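June, evening

Sorted the play kitchen things on the white table today. Isla Henare wants the Ridlow set listed before it goes on to Keltow, and I said I would do it. Got started at 2 and had coffee first.

Food

The strawberry with the green top and the orange slice are both on the list now. I put them under fruit.
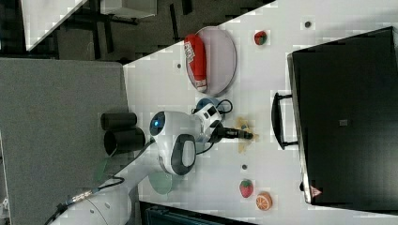

Dishes

More of these than I remembered. Tymofii called while I was writing them down and I lost my place. He wants 20 dollars for gas, fair enough. I went back to the start of the page.
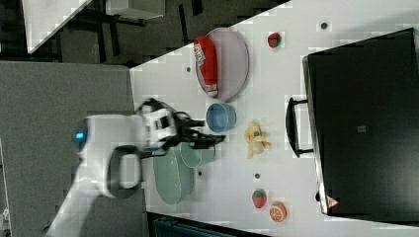 Green dishes, blue bowl and the banana.

My back was sore by then, so I sat down for a bit and ate a sandwich.
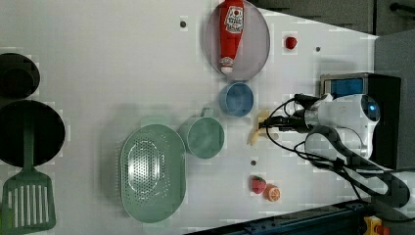
Isla's list from last year is no help. She put everything under "kitchen" and left it at that. I gave the green colander its own line, and the slotted spatula went in with the pans. She can change it if she likes.

Wrote 3004 on the front of the notebook, the number Isla gave me for the set. Still need to ask her about boxes. Rice for dinner, bed early.
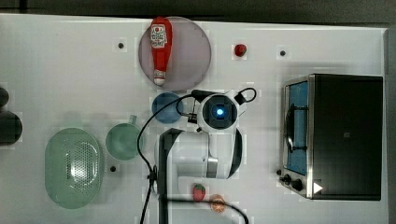
Ketchup on the pink plate.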